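The laundry rules, version five

I have spent most of this winter writing rules for a machine that does the washing more slowly than my nan, who is 91 and stops for tea. The document is called the Jakine Domestic Practice Notes. It has a title page. I am told the title page is the best bit.

Version five covers front loaders: doors, drums, baskets, and what everyone in the room is supposed to be doing while a humanoid works its way through them.

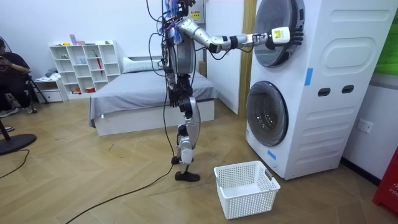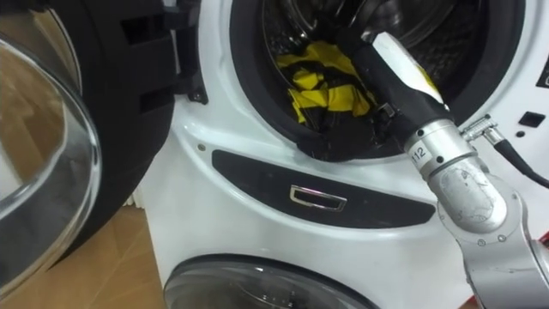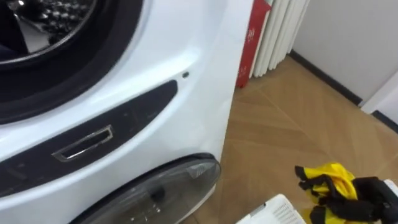 Nabila Hamdy read the draft over lunch and wrote in the margin that a rule you can't check from the doorway isn't a rule, it's a hope. She had underlined "hope" twice and put the page reference for every one of mine that qualified. There were plenty. "Operators should remain attentive" went first, and I didn't put up much of a fight for it. I have been in meetings where I was attentive, and you could not have checked it from the doorway or anywhere else.

So the rewrite has been a matter of going through and asking what a person could see from where they'd be standing. A few of the survivors, for anyone else stuck with this sort of job.

Cables. The old wording was "cables shall be managed", which is the sort of sentence that gets written at ten to five. The new one says no cable crosses the line between the robot and the exit, and if one has to cross the floor anywhere else, whoever laid it says so out loud before power goes on. People feel silly saying it. They've also stopped stepping backwards without looking, so I can live with silly.

The stop button. One person holds it and that person does nothing else. No notes, no phone, no helpfully picking up a sock. We argued over this for the better part of an afternoon, mostly because everybody believes they can hold a button and do one other small thing. The Vareck people let their stop holder write the log as well, and their logs are beautiful, and I wouldn't stand in front of their robot.

Keep-out distance. It's 1040 mm from the furthest reach of the arm, measured with the arm straight out. I'd like to tell you that number came from a careful study. It came from a careful study and then from the length of the stick we had in the van, and the stick was longer, so the stick won. When the legs are powered you also allow for the whole thing going over, and that's a separate page with a drawing on it. Don't use the arm distance for a robot that's standing up on its own feet. I have had to say that more than once.

Doors. An open porthole door sticks out at a very handy height for a wrist to hit, so it has its own entry now. Door fully open or fully shut before the arm goes anywhere near the drum, never halfway. If the gripper has hold of cloth and the cloth has hold of the machine, you stop and let go. You do not pull to see what happens. I know what happens. There's a gasket on my desk being used as a very ugly paperweight.

Failed tries. After 3 goes at the same garment the run ends and gets written up as a failure, in those words. The old sheet had a box for "partial success" and you would not believe how much of our work was landing in it. A T-shirt hanging out of a washing machine is not partially washed.

Hands. Nobody reaches past the robot to fix the washing. This is the rule broken most often and by the most senior people, me included, in April, over a tea towel. The Younis checklist has it in capitals. Ours had it in bold, and then in capitals, and now it's in ordinary type with a place for your initials beside it, and the initials seem to have done more than the capitals ever did.

The whole thing has to be under 600 words a page or the folks at Tindari won't laminate it, for reasons that live somewhere inside their laminator. That has been the best editor I've had. Two paragraphs on "fostering a safety culture" didn't make the cut and I can't remember a word of either.

Dryers are next. Nabila has already asked me how you'd check "allow adequate cooling" from the doorway, so I've gone to put the kettle on.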